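The following procedure applies to all serving stations in the Vondel dining rooms. It covers the setting out of the two color-rimmed dishes and the lined tray before each meal service. Staff who are new to the station should read the page once in full before starting.

## Before you begin

Wash your hands and wipe the tabletop with a damp cloth, following the direction of the grain. Dry it with a second cloth. Any tape that marks a position on the table must stay where it is. If a strip has lifted, press it down or replace it before setting anything on the surface.

Each station requires:

- one dish with a red rim
- one dish with a blue rim
- one rectangular tray with its dark liner

## Step 1. Place the tray and the stack

Set the tray down first and check that the liner lies flat, with no corner folded under. Bring the dishes to the table as a stack, blue inside red, and put them down to the left of the tray. Carry the stack by the lower dish only. 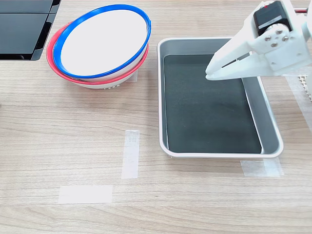
*Figure 1. Stacked dishes and lined tray at the station.*

## Step 2. Inspect the rims

Look over both rims before separating the dishes. A small seam in the ring is acceptable. A crack, a chip or a rough edge is not, and the dish must be put in the Prandik return bin and replaced from the shelf. Run a fingertip once around the blue rim, then tilt the stack slightly to check the red one.

Stations that open at 9 a.m. may be inspected the evening before, provided the dishes are covered overnight. 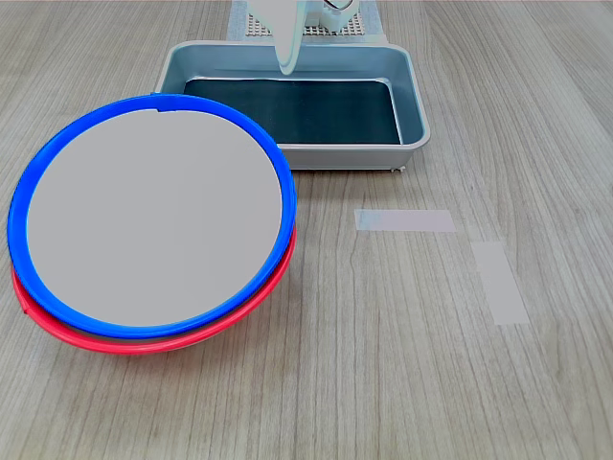 Lucie Li writes that at the Aebischer dining room the dishes tend to stick together when they are stacked straight from the washer, and that a sheet of paper towel between them solves the problem. This is permitted. Remove the paper before service.

## Step 3. Separate the dishes

Hold the lower dish steady with one hand and lift the upper dish straight up with the other. Do not twist. Place the dishes side by side in front of the tray, red on the left and blue on the right, leaving a narrow gap between them. Both dishes remain empty until the service bell. 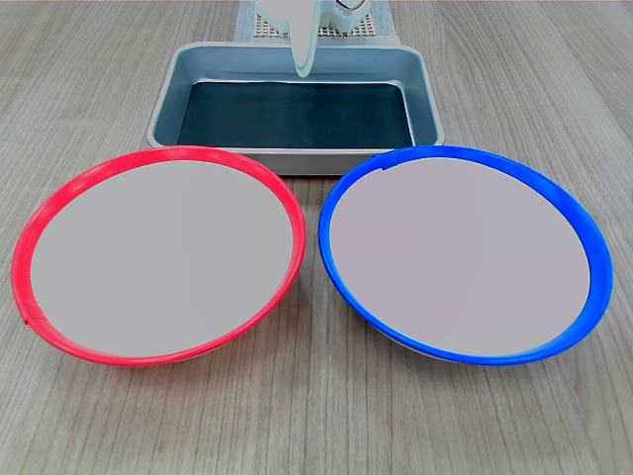
Page last changed: October, revision 19

## After service

1. Empty both dishes and scrape them with a soft spatula.
2. Lift out the liner and rinse it separately.
3. Wash the dishes and the tray by hand, or in the washer at the 70 °C setting. Liners are washed by hand only.
4. Stack the dishes when fully dry, blue inside red.

Replacement liners are ordered through Skullemard every Wednesday. Requests should state the dining room and the station number.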